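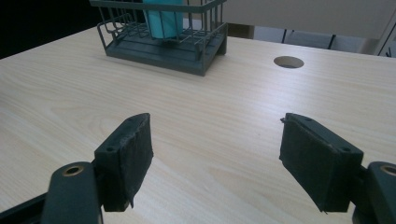 How many times do you have to show a robot the same thing before it picks it up?

More than you'd think, and the number depends a lot on how tidy your showing is. For the cup task we were told to aim for 100 good runs before anyone even started training, and we did 14 in the first hour (I was so slow!) and nearly all the rest after lunch the next day.

I've had a few emails about the demo work since I mentioned it back in April, so I thought I'd write up how it goes from the hands side of things. I'm not on the software end. I pick stuff up and put it down, and I have opinions about it.

The project is called Astis, and it lives in a corner of the Flevetex building. I took it on as a part-time thing because it sounded more fun than proofreading, and so far it is. You hold a gripper in each hand and do a small chore with them, over and over, and the recordings get used to teach a robot arm the same chore. Before this I'd spent a couple of weeks on the remote control setup, where you move a pair of handles and the arm copies you from across the room. I was terrible at that. There's a tiny lag, and my brain would get impatient and push further, and then the arm would catch up and whack the table. With the hand-held ones there's no lag because the thing is in your fist, and you can feel it when you've bumped something. Night and day for me.

The cup task is as plain as it sounds. There's a table, a wire basket, and a teal cup. Sometimes the cup starts in the basket and has to come out, and sometimes it starts on the table and has to go in. Both hands have a gripper even though one of them mostly waits around. I asked if I could put the spare one down and the answer was no, keep it up, keep it open, keep it somewhere sensible. It took me a whole morning to stop letting it droop.

A few things I've worked out, in case you ever end up doing this:

1. Go slower than feels natural, but don't stop. I used to pause right before closing on the cup, kind of lining myself up, and every one of those pauses goes into the recording. Then the robot learns to pause. On an earlier batch it would hover over a block like it was thinking about its taxes.

2. Open wide before you get there. If you open late you end up nudging the cup with a finger and chasing it across the table, and then that's a run in the trash.

3. Squeeze and hold, and mean it. I grip too softly by habit, like I'm carrying somebody's good china.
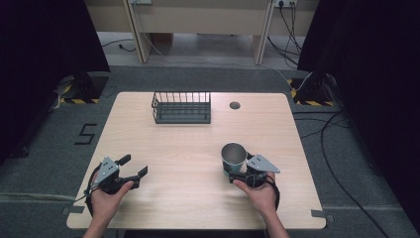

4. Change where things start. Not by a lot, just shift the cup a few inches, turn the basket a little, come in from another side. My first batch was beautiful and totally useless because I'd put everything back in the exact same spot each time. That one still stings.

5. Watch your cables. Each gripper has one, and if it hooks on your wrist you'll yank without meaning to.

The basket is harder than the cup, if you ask me. The wires are thin and the tips love to catch on the top rail. What works for me is going straight up until I'm well clear and only then moving sideways. The first time I tried cutting the corner I took the whole basket along for the ride. I wanted to keep that run for laughs, but it got deleted like the rest of the bad ones.

Longest stretch I've done without a break is 11 runs, and after that my forearms start to shake, and a shaky hand makes shaky data. So now I set the grippers down, get some water, walk to the window and back. 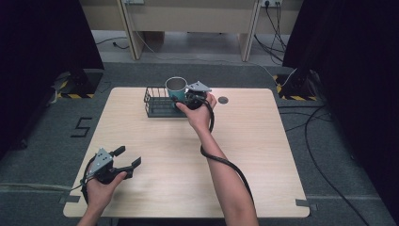
And switching which side you approach from helps with the soreness too, so that's a nice bonus on top of the variety. I do a few reaching in from the right, then a few where I come over the top, and I try to keep the elbow low.

Pay is fine, the room is quiet, and I get through a lot of podcasts. The next task is supposed to be folding small towels, which we borrowed from the Clultum kitchen test, and the target there is 600 runs. Six hundred towels! I've already started stretching my wrists in the evenings.

If you've done this kind of work with cloth, please leave a comment. I'd love to know whether you pinch the corner or slide under it, because I've tried both at home with kitchen tongs and I'm bad at each of them.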